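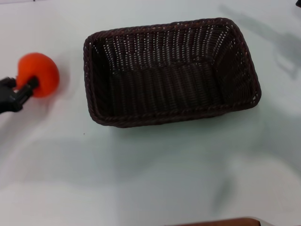

Speaker notes, January 2018
Talk: Gathering examples for a learning arm
Project: Dratby, with the team at Jokmont

Slide 1. Title
Good morning, and thank you for staying for the last talk before lunch. I will speak slowly. If I use a wrong word, please stop me.

Slide 2. What we wanted
One arm, one table, one simple task: take the object and put it in the basket. We wanted the arm to learn this from examples given by people, without us writing the motion by hand. (Do not explain the network here. It comes on slide 7, and last time I lost five minutes.)

Slide 3. Who gives the examples
In October we had 13 operators. Each one had a short training, then recorded alone. Say clearly: they were not robot people. Most of them had never moved an arm before. The first recordings were slow, with many stops, and we kept them in a separate folder.

Slide 4. The numbers
Each operator was asked for 48 examples. On average we could use 44. Somebody will ask about the other four. Answer: wrong start position, file closed too early, or the operator's hand came into the view.

Slide 5. The soft ball
Pause here. Foam is kind to a beginner because it forgives a bad grip. It also hides the bad grip. The ball changes its shape between the fingers, and an example which looks fine can have much too much force in it. We now write the gripper opening in every file, at every step. Please do this from the first day. We did not, and we had to record one full week again.

Slide 6. Light and shadow
A white table looks very clean, but every shadow of the arm is drawn on it. Our first model, the one we called Drollosetti, was good in the morning and poor in the afternoon. We suspect that it was using the shadow to know where the arm is. After this we changed the lamp position between operators, and we wrote the position down.
(Show the two curves. Wait until people have read the axis.)

Slide 7. The model
Short. Image in, next motion out. The details are in the handout.

Slide 8. Result
With all the good examples the arm finished the task in 95 of every hundred tries, on our own table. On the table of Majumder it was much lower. Do not hurry over this. It is the slide people will want to discuss, and I prefer that they hear it from me first.

Slide 9. What we would do differently
Fewer examples from each operator, and more operators. Move the basket more often. Ask the operator to say aloud when an example felt wrong, and keep that remark together with the file.

Slide 10. Questions
Handouts are by the door. If there is time, play the video with the sound off.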